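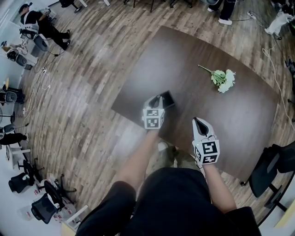 式が終わったあとの花をどうするか、会場側も借りた側もこれまで決めかねたまま翌週を迎えることが多かった、とエミル・タナー（Emil Tanner）は述べ、返却の手順が契約の段階で決まっていることが利用者にとって最も大きな変化になるとの見方を示しました。

造花・装花レンタルの「Zelex」、式典および施設向けの循環利用サービスを7月に開始
返却、洗浄、補修、再貸出までを一つの契約で提供

最終更新日：2026年3月18日（水）

株式会社Waweru（以下「当社」）は、造花によるブーケ、卓上装花および壁面装飾の貸出サービス「Zelex」において、返却後の洗浄と補修を前提とした循環利用契約の取り扱いを、本年7月より開始いたします。対象は、結婚式場、斎場、ホテル、公共ホール、高齢者施設、診療所その他、継続的に装花を必要とする法人および団体です。個人のお客様につきましては、提携会場を通じたお申し込みを承ります。

■ 背景

造花は生花に比べて長く使える装飾材として、式典会場や待合空間に広く取り入れられてきました。水替えが不要であり、花粉や香りに配慮が求められる場所にも置くことができます。一方、一度の行事のために購入された造花が、その後保管場所を失い、状態のよいまま廃棄される例は少なくありません。布、樹脂、針金、紙テープなどが組み合わされているため、自治体によっては分別の判断が難しく、担当者の負担となっていました。

当社では昨年、装花をご利用いただいている303施設を対象に、使用後の取り扱いに関する聞き取りを実施いたしました。自由記述の欄には、ほこりの落とし方が分からない、葉だけが色あせて全体が古びて見える、茎が曲がったものを直してよいのか迷う、箱に戻す順番が担当者ごとに異なる、といった声が寄せられました。購入費用への言及よりも、保管と手入れに関する記述が目立つ結果となっております。

今回の循環利用契約は、この聞き取りで得られたご意見をもとに設計したものです。

■ サービスの内容

ご契約いただいた法人・団体には、行事または季節に応じた装花を、専用の収納箱に収めてお届けいたします。ご利用後は同じ箱に戻してご返却いただき、当社の整備拠点において検品、除塵、洗浄、乾燥、補修を行います。補修を終えたものは貸出用の在庫に戻し、再利用に適さないと判断したものは素材ごとに解体いたします。

検品では、花弁の端のほつれ、葉の変色、茎の被覆の破れ、接着部の緩みを確認します。花弁のみが傷んでいる場合には花弁を、葉のみが変色している場合には葉を交換し、使用できる部分を残すことを原則といたします。交換用の部材は、資材供給を担う株式会社Petex（以下「Petex社」）が製造し、色番号を付して当社に納入します。同じ白系統であっても、青みのある白、黄みのある白、半透明の白では照明の下での見え方が大きく異なるため、Petex社とともに色見本帳を新たに作成いたしました。

基本契約の範囲は次のとおりです。

・装花一式の貸出および往復の配送
・返却後の検品、洗浄、補修
・季節ごとの入れ替え
・設置および収納に関する手引書の提供

会場での設置作業、特注の意匠制作、夜間の引き取りは別途お見積もりとなります。また、火気の近く、屋外、および直射日光が長時間当たる場所でのご使用は、契約の対象外とさせていただきます。

■ 試行の結果

本サービスの開始に先立ち、当社はMestbridge地区の式典会場および福祉施設のご協力を得て、2年間にわたる試行を行いました。期間中に貸し出したブーケおよび卓上装花は延べ1188点です。

試行の初期には、返却時の梱包に起因する傷みが多く見られました。とりわけ、長い茎をもつブーケは収納箱の対角線に沿って入れられることが多く、箱の隅に当たった茎の先端が曲がったまま戻る事例が続きました。このため、収納箱の内側に茎を受ける溝を設け、花の頭部を浮かせて固定する方式に改めております。手引書につきましても、文章による説明を減らし、作業の順に図を並べる構成に変更いたしました。

洗浄の工程にも見直しを加えました。当初は一律に水洗いとしておりましたが、布製の花弁では乾燥後に縁が縮む場合があり、現在は素材に応じて、送風による除塵、刷毛による除塵、中性洗剤による水洗いを使い分けております。会場で香をたく斎場からの返却品については、においの確認を検品項目に加えました。確認の結果によっては、通気性のある棚で保管したのちに洗浄を行います。

参加施設からは、行事の直前に花の状態を確かめる作業が軽くなった、季節の入れ替えを機に待合室の家具の配置も見直した、とのご感想をいただいております。他方、同じ意匠が近隣の施設と重なることへの懸念や、長年使用してきた自施設の造花も併せて手入れしてほしいとのご要望がございました。前者については、地域ごとに意匠の割り当てを管理することで対応いたします。後者については本サービスの開始時点では承ることができず、受け入れの可否を引き続き検討してまいります。

■ 意匠について

開始時には、祝賀用、追悼用、常設用の区分ごとに意匠をご用意いたします。祝賀用には白、淡い桃色、杏色を中心とした花を、追悼用には白と緑を基調とした花を揃えております。常設用は、待合室や受付に長く置かれることを考慮し、葉の量を多く、花の色を控えめに構成いたしました。

なお、宗教上または慣習上、特定の花や色を避ける必要がある場合は、お申し込みの際にその旨をお知らせください。意匠の一部を差し替えてお届けいたします。花言葉に基づくご指定につきましては、地域や文献により解釈に幅があるため、ご希望の花の名称でのお申し込みをお願いしております。

■ 運営体制

本サービスは、当社とPetex社の2社による共同運営といたします。当社は契約の受付、貸出、配送、検品および補修を、Petex社は部材の製造および解体後の素材の引き取りを担当いたします。Mestbridge地区に設ける整備拠点では、補修に従事する技能者の研修も併せて行い、造花制作の経験をもつ方の再就業を受け入れる予定です。

研修では、花弁の貼り替え、茎の巻き直し、葉脈の型押しなど、これまで制作者ごとの経験に委ねられてきた作業を共通の手順書にまとめ、指導に用いております。手順書は改訂のたびに版を明示し、旧版に基づく補修品との違いが分かるよう記録を残します。

■ お申し込みおよび今後の予定

お申し込みの受付は、サービス開始に先立ち、試行にご参加いただいた施設から順次開始いたします。その他の法人・団体につきましては、当社窓口にて事前のご相談を承っております。ご相談の際は、設置場所のおおよその広さ、ご利用の時期、収納箱を一時的に置くことのできる場所の有無をお知らせください。

現行の「Zelex」単発貸出プランは、循環利用契約の開始後も継続いたします。すでに単発貸出をお申し込みのお客様について、料金および返却期日の変更はございません。年間契約をご利用のお客様には、契約更新の時期に合わせて担当者より個別にご案内を差し上げます。

料金表、契約約款および手引書の見本は、サービス開始までに当社の公式サイトに掲載いたします。掲載前に紙の資料をご希望の場合は、下記窓口までお申し付けください。

■ 会社概要

株式会社Waweruは、式典および公共空間向けの装飾品の企画、貸出、保守を行っております。株式会社Petexは、造花用の花弁、葉、茎材および接着資材の製造を行っております。

お問い合わせ：株式会社Waweru 広報室 ｜ © Waweru ｜ ページの先頭へ戻る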